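Keeping the Vidholm station honest
Speaker notes, Zemard meet-up, Wednesday, August 11, 2021

Opening
Don't thank everyone for ages. Say what the talk is: one recording station, two hand-held grippers, a mini fridge on a table, and the upkeep that eats our mornings. If people came for model results, tell them now so they can move to the other room.

Ask who has been told a hand-held rig "needs no set-up". Wait for the hands. I was told the same when Vidholm was handed over to us at Livenley. The handover note was one page long, and half of that was the address of the building.

Slide 2: the claim
The claim goes like this. No arm on a base, no cage, no base to bolt down, so nothing to look after. Pick the grippers up and start. I don't buy it. What you save on bolts you pay back in markers, cables and fingers, and you pay in small amounts, so it never shows up in anybody's plan. A bolted arm that goes wrong usually stops. A hand-held gripper that goes wrong keeps recording, and you find out on Friday.

Slide 3: the morning check
We have 11 items on the sheet. I think four of them matter.

Marker cubes. Twist each one gently with two fingers. If there is any play, the screw comes out, gets cleaned and goes back in. Don't nip it up and hope. A cube that has shifted by the width of a fingernail gives you a track that looks perfectly smooth and is wrong all the way through. Wipe the faces with a dry cloth. We tried a screen spray once and it left a sheen that came up under the ceiling lights.

Fingers. Close them on a strip of paper and pull. Do it at the tip, then halfway down. The maker's sheet says to look for wear; I have never seen wear by looking, only by pulling paper.

Cables. Run a hand along each one from plug to gripper. Any stiff spot, change it. Taping it up is how we lost most of a week.

Clocks. All the cameras started, one clap in view of all of them, then read the clap back before anyone touches an egg. (Pause here. Somebody always says their software handles this. Ask them when they last tested it.)

The other seven items are mostly there from audits. I'd cut three of them tomorrow if I could get agreement on which three.

Slide 4: the fridge is part of the machine
This took us far too long to accept. The fridge was on the list as a prop, so it had no marks under its feet and no one checked where it stood. It moves when you pull the door. It moves a little each time, always the same way, and by the afternoon the shelf is somewhere else. Now the feet are marked and the door gets opened to the same angle at the start of each block.

The inside is bright and plain, and the door fills a good part of the view when it swings out. Tracking on the hand nearest the door is the first to go. The supplier's answer was more light. We tried more light and got more glare. What helped was moving the side camera lower and asking the operator to keep the cube turned outwards when reaching in. Cheap fix, dull fix, still working in our case. I would not promise it for anyone else's kitchen.

Slide 5: leave these up while talking through resets
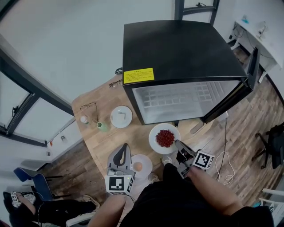
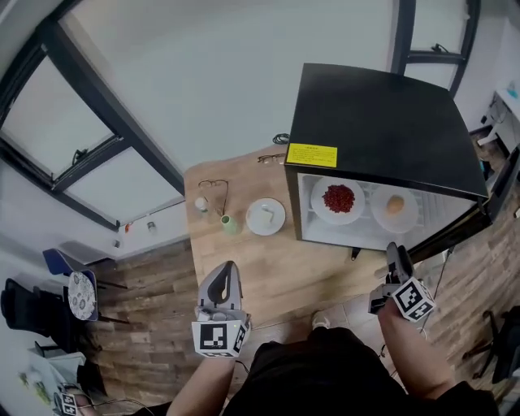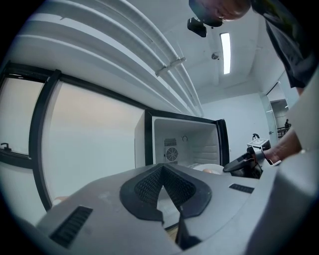 Resets are where I get grumpy. The Tzanetos guide allows six seconds between takes. Fine, if all you do is close the door. Putting plates back on their marks, checking that the beans haven't gone under the rim, settling both grippers so the trackers find them again: we have logged up to 18 seconds for one reset, with people who know the job. If you plan your day on the guide's number you will be short by lunch, and then somebody starts skipping the cube check to catch up. I've done it myself. Those takes went in the bin.

Slide 6: the repair log
Read two entries aloud, pick whichever. Point out how many just say "reseated, OK". That tells the next person nothing. Reseated what, and how loose was it? We now write down which screw and which side. Still patchy on late shifts.

On the figure of 1000 takes between full strip-downs: it came from a sales slide. I have asked twice how they got it and had two different answers. We strip the fingers when the paper test fails, whatever the counter says.

Slide 7: what I'd like from this room
If anyone has a cube mount that survives being put down on a table carelessly, I want to see it in person before I believe it. We have a free bench in September and will try one alongside our own, same operator, same fridge.

Questions. If the dust cover comes up, say we stopped using it and move on. Spare screws are in the side pocket of the bag if someone wants to see the thread.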